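What we've been up to on the hanging task

Hello again from the back end of the corridor. Yolanda Flores asked me for a few paragraphs on how the two-armed work is going, and I've finally got a number I'm not embarrassed by, so I said yes straight away.

Most of you know the job by now. There's a mug tree on the table, there's something with a loop on it, and the robot has to get the loop over a branch. It sounds like nothing! You do it every morning half asleep. For our policy it's been the most stubborn task of the year, mainly down to the last couple of centimetres — the arm gets close, the fingers hide the very bit the camera needs to see, and then it's guessing.
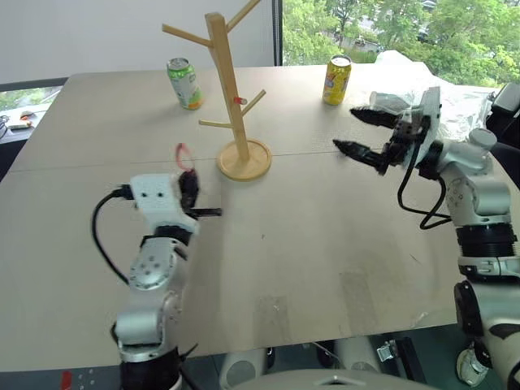
We'd been feeding the thing more and more demonstrations, which is what everybody does when they're stuck. By May we had 636 of them and the success rate had gone flat. Then Gilberto Grajales suggested we stop collecting full runs and record only the endings, starting with the gripper already near the branch and slightly wrong. Too high, too far left, tilted, that sort of thing. The person driving just fixes it and stops. They're short and a bit dull to record (sorry, Gilberto), but you can get through a lot of them before lunch.

So we topped the set up to 864 with nothing but those short corrections and trained again from scratch, same settings, same network. Failures over a block of 47 trials dropped to 11. The old policy failed more than half of the same block, so I did a small dance in the kitchen.

Now the grumbles. It still prefers some branches to others, and it does badly when the stand has been turned to an angle it hasn't met before. I also don't know yet how much comes from the corrections themselves and how much from simply having more data near the branch. The fair test is to add the same amount of ordinary full runs and compare, and that's next on my list.

Nørgaard's group at Imstead want to try the same recipe on their plug task, and I've sent them our recording notes. If you'd like a copy too, drop me a line, or come and have a go at driving. We're always short of people for the endings.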